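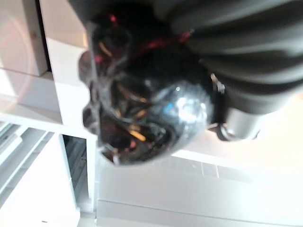

How long does it take to learn the piano as an adult? Long enough that you had better enjoy the part where you sound terrible, and in my case that part has lasted since November and shows every sign of going on through the summer.

I should back up a little. My grandmother had an upright in her front room in Caltness, and when I was small I was allowed to play it for as long as the kettle took to boil. I never had a lesson. When she moved out, the piano went to a cousin, and I went off and had a job and kids and a bad knee, and for years I told people at parties that I'd always wanted to learn. Last fall my daughter got tired of hearing it and signed me up with Rogério Godoy, who teaches out of the back of his house on Tredthorpe and has the patience of a much older man.

He started me with 15 minutes a day. I thought that was silly (I had pictured myself playing for hours by lamplight, with a shawl on, I suppose), but by the second week I was skipping days and had to admit he knew what he was doing. Now I'm up to 20 minutes, sometimes more on a rainy morning, and I keep a little notebook next to the music stand where I write down what went wrong. Mostly it says "left hand." There's an app called Skilleo that a friend swears by, and I did try it, but it plays a cheerful little chime every time you get a bar right and I found myself sitting there waiting for the chime instead of listening to the music.
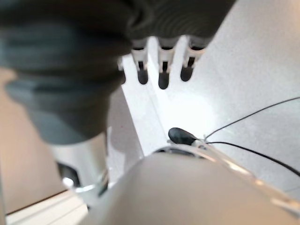 My real trouble is the fourth finger. It wants to do whatever the third one does, and on the slow waltz Rogério gave me at Easter that makes a muddle of the whole second page. He is forever telling me to let my fingers hang down from the hand, nice and loose, and to meet the keys with the soft pads of the tips. Three fingers side by side, all pointing down, with the middle one reaching a bit lower than its neighbors, like the white ones with the black tips up there – that's pretty close to the shape he wants before I play a chord. I can manage it beautifully in my lap. Then I put my hand on the keyboard and everything goes flat as a pancake.

Still, something has shifted this spring. I played the first page for my sister over the phone and she didn't say a word until I was done, and then she asked if it was the one Grandma used to hum. It wasn't, but I was so pleased I didn't correct her.

Rogério has a little recital for his grown-up students coming up and he's put me down for the waltz, first page only, repeat optional. I've already told him no twice. I've also bought shoes for it, so I guess we know how that's going to go.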